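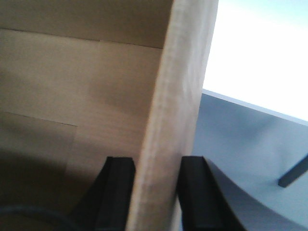 ESVILLE, April

Periklis Papadakis spent most of his working life as a surveyor. Since he retired he has been indexing the death notices printed in the Wedbridge weekly paper, which covered Esville and the farms around it until it closed. The index now has 568 entries and he expects it to reach 900.

He got into it through his wife's family. "Her grandmother was a Hrubý," he said. "We had a date of death from a Bible and a different one from the headstone. I went to look for the notice to settle it, and the notice gave a third date."

The paper had printed the date of the funeral and called it the date of death. Papadakis says he has seen the same mistake many times since. A notice was often phoned in by a neighbor or handed over the counter by a son who had been up all night, and the typesetter did the rest.

"People treat an obituary like a certificate," he said. "It's a newspaper story written in a hurry. I copy what it says, and if I know it's wrong I put a note next to it. I don't fix it."

Names give him the most work. The Hrubý family shows up as Hruby, Hrubey, Ruby and once as Rudy. Married women in the older notices are listed under their husbands, so a woman who lived in Purkell for seventy years may appear only as Mrs. Frank somebody. When he can find her first name in a church register he adds it in brackets, along with her maiden name.

Each entry has 7 fields: name, age, date of death as printed, place, burial, survivors and page. He left cause of death out at first and then put it in the notes when the paper stated it plainly. "They said 'after a long illness' for nearly everything," he said. "I didn't want a column full of that."

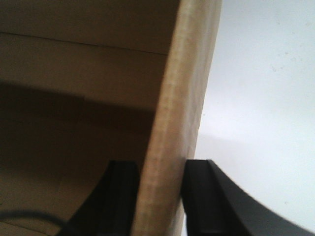 How can someone find a relative who isn't in the index?

"Try the survivors first," Papadakis said. "If your great-uncle has no notice, his sister might, and it will say 'preceded in death by a brother.' Then go to the cemetery book. A lot of families didn't pay for a notice at all, or they ran it in the town they came from."

He works at a table in the Esville township office on Friday mornings, from bound volumes that can't leave the building. A good morning is a dozen entries. The volumes from the war years are slow going because the paper was poor and the print has gone faint in the gutters.

The longest notice he has copied ran two full columns, for a Purkell grain dealer, and named almost 100 people who came to the funeral. The shortest was one line for a hired man with no age and no relatives. Papadakis spent several weeks on that one and found a baptism in the next county that may be his. The note in the index says "possible match, not proved."

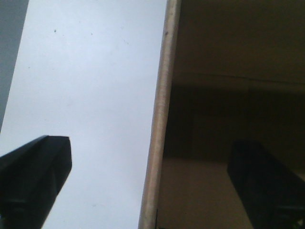
Esville, April.

He is asking families to send copies of clippings, especially from years when issues are missing. The clipping should have the date written on it if anyone knows it, and the name of the person who cut it out.

"That last part gets skipped," he said. "But if your aunt kept it, she probably kept it for a reason, and she may be kin."

Copies of the index can be read at the township office. Papadakis said he will print a new set when he finishes the letter S, and he is now partway through the Ms.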